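About Laso

Laso is a packing and parts-sorting company in Ultindale. We receive mixed goods from manufacturers and shops, sort them into bins, check them against a list and send them on in the quantities our customers ask for. Most of what passes through our building is small: fasteners, fittings, spare handles, replacement feet for furniture, hoses, cable ends, packets of screws that go in the box with something larger.

The company started in a rented unit behind the old feed store, with 8 shelves and one long table. The first customer was De Haan, a furniture maker that needed hardware packets for its flat-pack beds. They had been filling the packets themselves at the end of each shift and were getting complaints about missing bolts. We took over the job, and we still do it. De Haan now sends us hardware for its beds, desks and children's chairs.

We moved to our present building one October, when the first unit could no longer hold both the incoming cartons and the finished orders. The new place has a loading door on each side, so goods come in at the north end and leave at the south end. Between the two are the sorting tables, the shelving and a small office. There is also a lunchroom with a real stove, which was the one thing everybody asked for when we drew up the plans.

How we work

Every delivery is opened on the day it arrives. We compare the contents with the delivery slip, note any damage and tell the customer the same day if something is short. After that the goods go into open bins, one kind of item to a bin, and the bins go on the shelves in the order they will be needed.

We settled on open-topped bins early on. Bins with lids stack better, but the lids get put down somewhere and lost, and a closed bin has to be opened before anyone can tell whether it needs filling. A low front edge matters as well. A person who reaches into a bin all day notices the difference between a low edge and a high one by lunchtime.
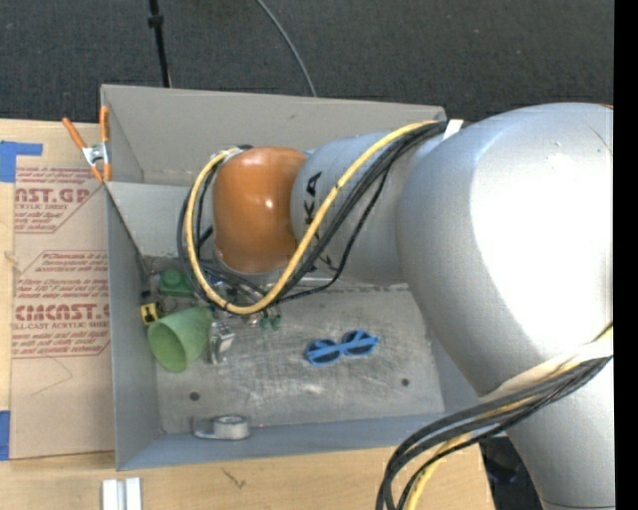
Labels go on the shelf and on the bin, and the two have to match. When a bin is emptied it is wiped out before it goes back into use, even if the next item is the same as the last. Small parts collect in corners, and a single wrong washer in a packet can mean a phone call from a customer's customer. Bins with cracked sides are taken out of use. Scuffed ones stay.

Finished packets are weighed in groups of 9 and the weight is written on the order sheet. If a group is off, all of the packets in it are opened and filled again. It takes time, and we have looked at other ways of doing it — none of them caught as many mistakes.

What we pack

Our smallest regular order is 225 packets and our largest standard carton holds 300. We can do other amounts, but those two cover most of what people need. Customers can send their own bags and printed cards, or use our plain ones.

For Biltar, which sells garden gates and fence kits, we pack hinges, latches and post caps by kit size. Their season is short and most of the work comes in early spring, so we set aside shelf space for them over the winter. Gate hardware is heavy for its size. We pack it in smaller cartons that one person can lift.

We do not handle food, liquids, batteries or anything with a use-by date. We also do not store goods long term. If an item has not moved in a year, we will ask what you would like done with it.

Visiting and contact

Customers are welcome to come and see their goods on the shelf. Please call the office first so that someone can walk through with you, and wear closed shoes. Parking is on the south side, next to the outgoing door. Drivers with deliveries should use the north gate and ring the bell.

For a price, send us a sample packet or a parts list, the quantity you need and the date you need it. We will pack a trial carton at no charge and return it with a written quote.

Page last updated 14 May 2024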